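3.2 Circulação e espera nos corredores do ambulatório

O levantamento das áreas de circulação foi feito em março, nos dois turnos de atendimento, com base nas plantas do edifício e em percursos acompanhados. A unidade, designada neste trabalho pelo nome do loteamento onde se situa, Condori, ocupa um pavilhão térreo ampliado em etapas, e os corredores guardam larguras diferentes conforme a fase da obra. No trecho mais antigo, entre a recepção e as salas de coleta, as portas abrem para fora e reduzem a passagem útil sempre que uma consulta termina.

Foram aplicados 300 questionários a pacientes e acompanhantes. O instrumento retoma a escala de orientação espacial proposta por Sezer, com sete itens, à qual acrescentamos duas perguntas sobre o uso de cadeira de rodas ou andador dentro do prédio. As respostas em branco foram mantidas na base e tratadas como categoria própria.

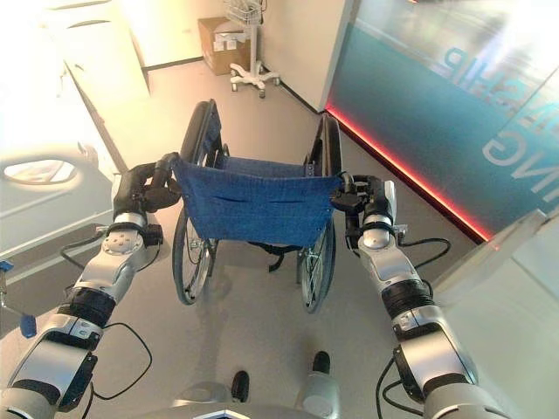 A dificuldade citada com maior frequência foi a de encontrar a sala certa depois da triagem. Os respondentes relataram que a numeração muda de lógica na passagem para a ala nova, onde as salas pares deixam de ficar do mesmo lado. Em segundo lugar aparece a falta de lugar para esperar perto da porta do consultório. Muitos acompanhantes preferem ficar em pé no corredor a voltar para a sala de espera, por receio de não ouvir a chamada, e essa permanência agrava o estreitamento já mencionado.

Entre os usuários de cadeira de rodas, o problema mais citado foi a manobra de retorno. O corredor da ala antiga termina em uma porta de serviço que permanece trancada, e quem chega até ali por engano precisa recuar ou pedir ajuda para girar. Resultado semelhante foi descrito por El Sherbiny em hospitais de maior porte, embora naquele estudo os corredores sem saída fossem provisórios, ligados a reformas em andamento.

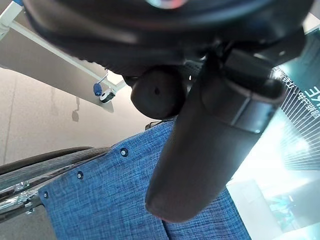
A sinalização instalada pela Lodix há dois anos adota faixas coloridas na parede, uma cor por especialidade. Nas entrevistas, a maioria dos pacientes sabia dizer que havia cores, mas poucos associavam a cor ao serviço procurado. A faixa verde, da ortopedia, interrompe-se diante de um quadro de avisos e só recomeça depois da esquina seguinte. Os funcionários, por sua vez, não usam as cores ao dar indicações verbais e preferem referências como "depois do bebedouro" ou "antes do raio X".

O sistema de chamada por voz foi avaliado separadamente. Medições feitas às 9 horas, no momento de maior movimento, indicaram ruído de fundo de 70 decibéis junto à recepção, nível em que parte das chamadas deixa de ser compreendida nos assentos do fundo.
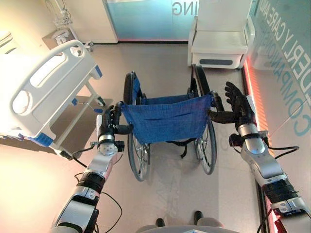
Figura 7. Hwa-young Geum

A comparação entre os turnos mostra que o congestionamento não depende apenas do número de pessoas. À tarde, com menos consultas marcadas, o tempo de deslocamento até a ortopedia foi quase igual ao da manhã. A explicação mais provável está no horário da limpeza, que coincide com o início do segundo turno e ocupa metade da largura do corredor central. Won e Myung, que acompanharam os percursos, registraram desvios também na saída da farmácia, onde a fila se forma no sentido transversal à circulação.

Esses dados foram levados à administração da unidade antes da segunda etapa da pesquisa. A mudança no horário da limpeza foi aceita de imediato. A renumeração das salas depende do sistema de agendamento, mantido por contrato externo, e ficou fora do período de observação. Os efeitos da primeira medida são tratados na seção 3.3, junto com os resultados do questionário reaplicado.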